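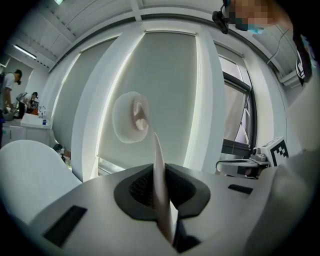 Acta de la reunión de uso de la sala compartida
Planta 2, edificio Stesgate
Junio

Asistentes: Anouk Koster (preside), Khang Quách, Ánh Thân, Obinna Uzor.
Excusa su asistencia: Thịnh Lý.
Toma notas: Ánh Thân.

La reunión empieza a las 16:10. Se aprueba el acta anterior con una corrección de Khang: el pedido de bandejas se hizo a Kosel y no a Giáp.

1. Mesas y mostrador

Anouk recuerda que el mostrador blanco es de uso común y que al terminar la jornada debe quedar despejado. En las últimas semanas se han dejado encima cables, vasos y cajas abiertas. Obinna comenta que parte de ese material es suyo y que no tiene otro sitio donde ponerlo mientras no se repartan los armarios de abajo.

Se discute si conviene asignar un tramo del mostrador a cada grupo. Khang está en contra, ya lo probaron en la planta baja y acabó todo marcado con cinta. Se acuerda dejarlo sin asignar hasta la próxima reunión y revisar entonces cómo va.

Acuerdo: lo que siga en el mostrador después de las 19:00 pasa a la caja gris de la entrada. Quien eche algo en falta, que mire primero allí.

2. Armarios bajos

Ánh ha vaciado el armario situado bajo el mostrador. Dentro había material de limpieza, dos teclados sin etiqueta y documentación de un proyecto cerrado. La documentación se la lleva Anouk. Los teclados quedan en el puesto del fondo por si alguien los reclama.

Los armarios se reparten así: el de la izquierda para Obinna, el central para consumibles y el de la derecha para Thịnh, pendiente de que lo confirme a su vuelta. Khang pide que las llaves no salgan de la sala. Se aprueba.

3. Consumibles

Ánh presenta la lista de existencias. Quedan 29 discos blandos de los pequeños. De los paños de microfibra hay suficientes hasta después del verano y no se piden más.

Obinna explica que los discos se deforman cuando se guardan sueltos en el cajón, con otras cosas encima, y que después no apoyan bien. Propone guardarlos en una bandeja plana, en una sola capa. Anouk pregunta si sirven las bandejas de Kosel que ya tenemos – Khang cree que sí, pero hay que medir el fondo del cajón.

Sobre la reposición hay dos ofertas. La de Giáp es más barata por unidad, con un plazo de entrega más largo. La de Zoltiron incluye el transporte y asciende a 1810 euros para todo el pedido, con las bandejas adicionales. Obinna prefiere Zoltiron por el plazo. Khang pide que antes se consulte a Giáp si puede servir una primera parte del pedido por adelantado.

Acuerdo: Khang escribe a Giáp. Si no hay respuesta en una semana, se acepta la oferta de Zoltiron.

4. Puestos con monitor

Ánh informa de que en uno de los puestos el monitor queda demasiado bajo y la gente acaba trabajando inclinada. Anouk tiene un soporte sin usar en su despacho y lo traerá. Obinna pide además una silla regulable para ese puesto. No hay presupuesto este trimestre, así que se mirará si se puede cambiar por una de la sala de reuniones.

5. Mochilas y abrigos

Se ha recibido una queja por mochilas en el suelo, en el paso entre las mesas. Obinna señala que el perchero está detrás de la puerta y que con la puerta abierta no se llega a él. Se decide moverlo a la pared contraria. Lo hacen Obinna y Khang al acabar la reunión.

6. Limpieza

La limpieza general se mantiene una vez al mes. Anouk pide que ese día las superficies blancas estén libres antes de las 8:30, incluidos los asientos. La última vez el servicio de limpieza dejó sin hacer la mitad del mostrador.

Ánh pregunta quién limpia por dentro los armarios. No entra en el contrato. Cada grupo se ocupa del suyo y ella se encarga del central.

7. Ruegos y preguntas

Khang pregunta por la reserva de la sala para la visita de Stesgate. Anouk la tiene hecha desde las 10:00 hasta las 13:00. Durante ese rato se podrá seguir trabajando en los puestos del fondo.

Obinna pide que el acta se cuelgue también en papel junto a la puerta.

Tareas pendientes

Khang: escribir a Giáp, medir el cajón.
Anouk: traer el soporte del monitor, preguntar por la silla.
Ánh: etiquetar los armarios, pasar la lista de existencias a Thịnh.
Obinna: vaciar su parte del mostrador y guardar los discos en bandeja.

Se levanta la reunión a las 17:05.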